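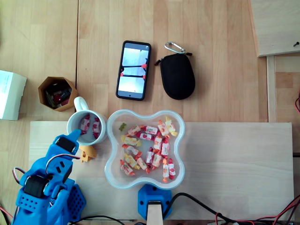

About Wyss Bench Automation

Wyss builds and maintains small robotic arms for packing and kitting departments. We work with firms whose products are light, mixed and packed in short runs: gift sets, sample kits, confectionery assortments, welcome boxes. Most of our customers had no automation before they called us, and most keep the greater part of their manual stations afterward.

The company has two sites. The workshop in Ravell handles mechanical parts, printing and wiring. The office in Trirnness handles software, training and customer support. Engineers move between the two according to the stage of a project.

What we supply

A standard station consists of one tabletop arm, a fixed work board, a controller and a set of task programs. Arms are driven by hobby-class servo motors and assembled from printed plastic parts. Payload is low by design. The arms are meant for single wrapped items, small bags, caps and inserts. They are not suitable for cartons, glass bottles or anything a person would lift with two hands.

Printed parts are treated as consumables. Each station ships with spare gripper fingers and brackets, and the part files are included in the handover package. A customer with a printer can produce replacements on site. Fitting a bracket requires a screwdriver and a restart of the controller.

Programs are prepared on a bench in our own workshop before anything is sent out. An operator guides the arm through the task, the positions are recorded, and the program is run against variations in item placement. Runs that end in a dropped or missed item are logged with the item type and the position of the container. In September the log for our confectionery program reached 763 entries, of which 399 concerned twisted wrapper ends.

What changes for staff

The first change is in the order of work. At a manual kitting table one person picks, counts, places and checks. With an arm at the table, picking and placing of the repeated item moves to the machine. Counting is done by the controller. Checking stays with the person, along with refilling the supply bowls, handling damaged wrappers and closing the finished pack.

The second change is in job content. At least one operator per shift is trained to stop, clear and restart the station, and to re-record a position when a container is replaced by one of another shape. Training takes 2 days. We ask customers to enter this work in the written job description and to review the pay grade at the same time.

The third change is pace. The arm is slower than an experienced packer. Customers who expect a faster line are advised to keep the task manual. Requests for stations usually come from departments with repetitive strain complaints or with seasonal orders they cannot staff.

We do not install a station until the people who work at the table have seen the program run and entered their comments in the project file.

People

Wyss employs 18 people. Josefina Yáñez heads operator training and is the first contact for shift leads during the trial period. She worked in contract packing before joining the company and wrote the current operator manual.

Related products

Monomow is our station logging software. It records stops, restarts and refills by shift. It does not record operator names. Existing customers can request an update through the Trirnness office.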